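Does a new tram stop really raise the price of a flat, or only the asking price?

Asked by Piret Navickas in Buying and Selling

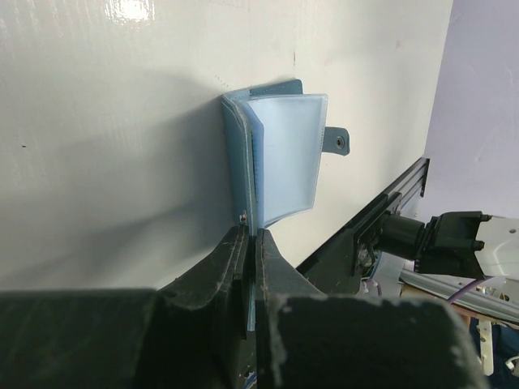
I am looking at a two-bedroom flat in Mistenine, seven minutes by foot from the place where the new tram stop will open. The seller bought it three years ago and now he asks 42 thousand more. The agent from Pramico says the tram "is already in the price" and also says that it will go up again when the tram is running. I do not understand how both things can be correct. The building is old, the roof was repaired in August, and the monthly fee is normal for this area. Should I pay for the tram now, or look at the streets farther away? I am buying to live there, not to rent it out.

3 answers

Noeline McPhee
Both can be partly correct. Prices usually move first when the line is announced and again when people can use it, but the second move is often smaller and some streets get none of it. Ask the agent for sold prices, not asking prices, for flats in the same street before and after the announcement. Then ask for the same from a street with no stop near it. If the two went up by a similar amount, you are looking at the general market and the tram has little to do with it. Also go and stand on the corner at 7 in the morning. Very close to a stop can be worse than a little away from it, because of noise and parked cars.

Carleen Nepia
buy it, trams always go up. my cousin made a fortune

Alby Goodwin
I bought near a stop on the other side of town and I offered 3000 under the asking price with the argument that the line was late. They took it the same evening. Check if the opening date is confirmed by the city or only printed in the brochure.

Comment from Piret Navickas
Thank you Noeline, I have asked for the sold prices. Pramico sent me only two, and one of them is for a house. I will ask again.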